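Print | E-mail this article
Reading time: 2 min
Filed under: Home & Household > Decorative Arts

Artificial flower

An artificial flower is an imitation bloom made for people who like flowers and forget to water them. Most are sold as single stems, with leaves fixed along the stalk or supplied loose. The red rose is the standard model, much as it is among the living. 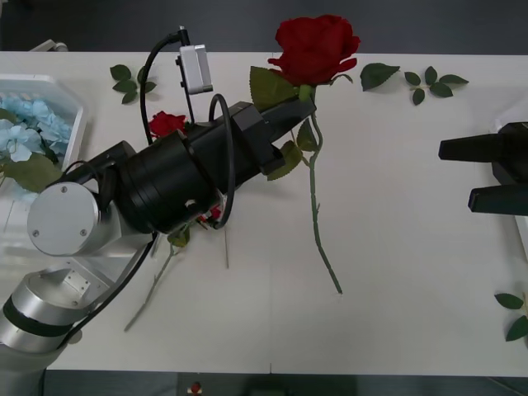
Materials have included silk, paper, wax and, with less romance, plastic. The Narkollow catalog once listed 119 kinds of rose, almost all of them red. Stems usually hold a wire, so they can be bent into the careless pose that takes so long to arrange.

Hydrangeas are the rose's usual company. Pale blue is a popular choice — real ones change color with the soil, a habit the artificial kind has given up.
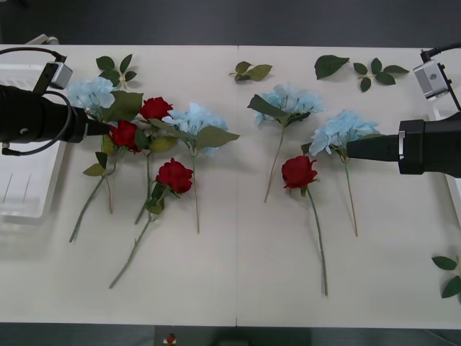
Photo: Drastach / Amadi

Care consists of dusting. The Skostum household guide advises doing this every 2 months, a schedule kept mainly by the guide.

See also: Dried flower; Wreath; Vase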